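Week 3 - Masonry, cont. (Y. Hrynyshyn)
rev. 08/06/2023

Mortar first. Lime = soft, lets the wall move. Cement = hard, stronger than old brick, so the brick face pops off instead. See the Wellow repair, done in cement, redone 20 yrs later. Dont mix the two in one joint.

Curves: big radius, ordinary brick is fine, joints just open up on the outside. Tight radius, use headers or cut/molded brick. Kravets kiln (reading 2) charged extra for molded, so builders avoided it. 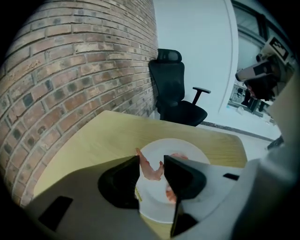

Fig. 2. Curved brick meeting a smooth white wall. Note the mortar lines.

Soot: look before you clean. No sandblasting, ever!! Takes the fired skin off and teh rest goes fast. Poultice or low pressure water, test patch first.

For next time: Urnen chapter, up to 200 words on why the Resutbridge chimney leans. Bring a ruler.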